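Meva field recorder for spoken-language corpora

The Meva is a portable audio recorder lent out by the Mittal language resources centre to anyone building a speech corpus. It records two channels, writes plain WAV files and fills in most of the metadata by itself, a job that researchers have been promising to do "after the fieldwork" for as long as there has been fieldwork.

What you get

One recorder, two clip-on microphones, a charger and a padded case with a zip that sticks. The battery lasts 17 hours, which is longer than any informant and most linguists.
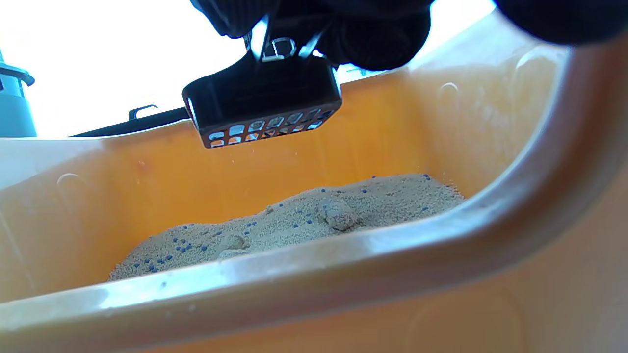

Storage and file names

The internal card holds 500 hours of speech. Files are named by session, speaker and date. You can switch this off and call everything "new_final_2", but the Esix repository will send it back, and Sum-yee Kong will write the covering note.

Transfer to the repository is by cable. Consent forms go in the same folder as the sound, as PDFs. Photographs of forms on a car bonnet are no longer accepted.

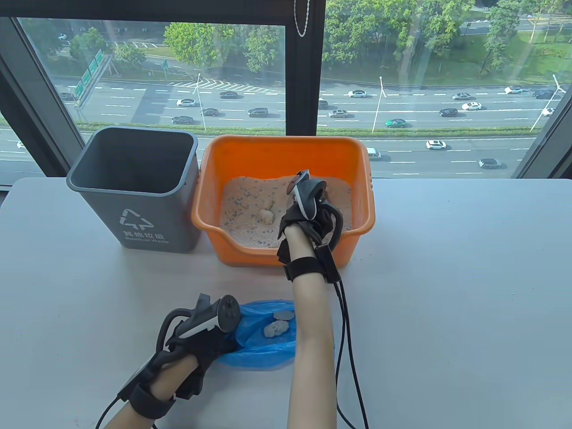

Page last changed: 18 June 2018

Borrowing

We have 20 recorders. Member institutions borrow free for up to 100 days; everyone else pays postage both ways. Bookings for September are open, and the summer schools have already had most of them.

The Buvex annotation plug-in reads Meva files directly. Older versions put every speaker on tier one, so please update first.

Questions about loans, lost clips and the zip: Pankaj Shakya, equipment desk.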